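Pile-up fault

A pile-up fault (Lilian Athumani calls it "the hairball," and I wish I'd thought of that first) is what you get when a gripper closes on one small, soft thing and another small, soft thing gets into the linkage. It belongs to the jamming faults, along with cable snags and glove pinches. I've been collecting reports of it for the Guver handbook, so I'm hardly neutral here!

The name comes from the Pendell sorting trials, where 41 stops were logged in 3,557 grasps. Most were fluff. Long pile works its way in beside a pivot pin, the bars stop moving freely, and the jaws either stay half open or keep squeezing. Beads are the other big culprit, and I think they're worse, because a loose one can sit in a gap between bars and look like part of the machine.

Hair accessories are a classic test load for this, all loops and shag and teeth.
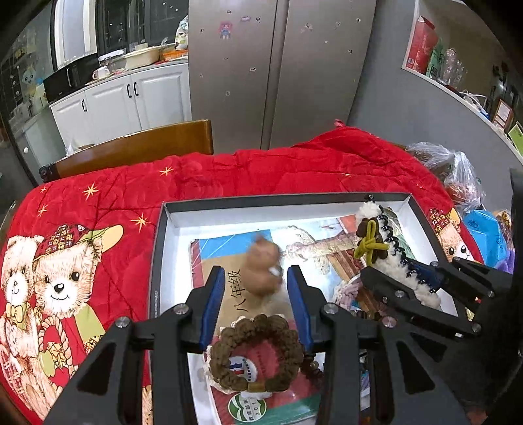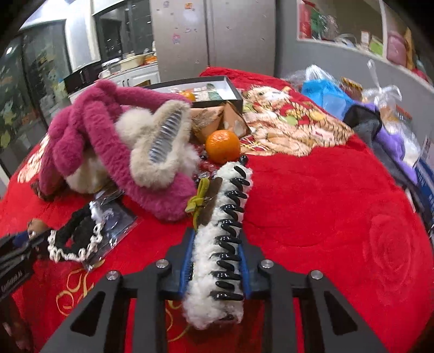
Fluffy bands and clips, with pivots close by.

Chiharu Honda disagrees with me about the cause and wrote in to say that the pivots get blamed for everything, that at Gelholm the pads were the trouble, and that once a pad starts peeling it drags fiber straight into the joint no matter how tight the pins are. Check the pads first, she says, and leave the screwdriver in the drawer.

Fair enough, and the Mizuno checklist does put pads at the top now. The usual fix is dull: let go of the handle, keep your fingers out of the bars (please, I have the scar), and tease the fiber out with tweezers. Don't yank. After that, open and close the jaws 10 times with nothing between them. If they stick three times in that run, the gripper comes out of use until the linkage has been taken apart and cleaned.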